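Acta de la reunión de enero
Grupo de materiales de la ludoteca Usuga

Hora de inicio: 16:00
Lugar: sala de talleres

1. Aprobación del acta anterior

Se lee el acta anterior y se aprueba con un cambio: donde decía que las cajas de encajables pasaban al armario del pasillo debe decir que pasan al armario de la sala pequeña.

2. Bloques de colores

Se revisa el estado de los bloques de madera. El lote de Desico sigue en buen uso, salvo algunos cilindros con la pintura saltada en el canto, que se retiran para lijar y volver a pintar. Se pregunta si conviene pedir el repuesto en la misma tienda o esperar a la oferta de Jernska. Se acuerda esperar hasta tener las dos listas de precios.

Sobre las formas, hay acuerdo en que las estrellas y los corazones se piden mucho y en que los cubos se quedan en la caja. Se propone preparar juegos mezclados, con piezas de varias formas y colores, y dejar de guardarlos por color. Se aprueba. Los juegos mezclados se presentarán sobre tablero de madera clara, con las piezas separadas entre sí para que se distinga bien cada contorno.
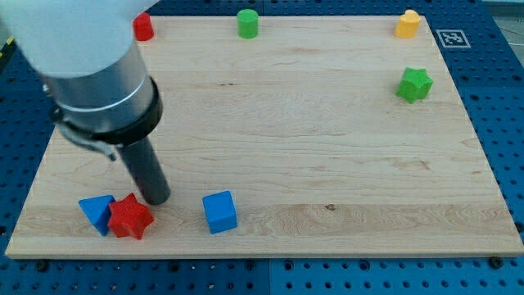
El tablero tiene que ser lo bastante grande para que los niños puedan mover las piezas sin que caigan al suelo. Una de las asistentes recuerda que los tableros pequeños del año pasado obligaban a amontonar los bloques y que las sesiones acababan antes de tiempo. Se acuerda comprar 4 tableros grandes, sin barniz de color, y no reponer los pequeños.

Queda pendiente decidir si se marca el contorno de las piezas en la madera. Hay opiniones en los dos sentidos — marcarlo ayuda a recoger, pero limita el juego libre — y se deja para la próxima reunión.

3. Presupuesto

El saldo de la partida de materiales es de 2,771 euros en miles, es decir, 2771 euros. Se reservan 300 para los tableros y la pintura. El resto no se toca hasta recibir la oferta de Jernska. La factura de Wolitz por las cajas con tapa está pagada.

4. Limpieza y almacenaje

Los bloques se limpiarán con paño húmedo al terminar cada taller y se dejarán secar fuera de la caja. Las piezas sueltas que aparezcan por la sala irán a la bandeja de la entrada, no al cajón de los rotuladores. Se cambiarán las etiquetas de las cajas por otras con el dibujo de las formas.

5. Ruegos y preguntas

Se pide una alfombra más gruesa para el rincón de construcciones. Se anota y se pedirá precio.

Se pregunta por las llaves del armario de la sala pequeña. Hay una copia en recepción y se encargará otra.

Se levanta la sesión a las 17:20.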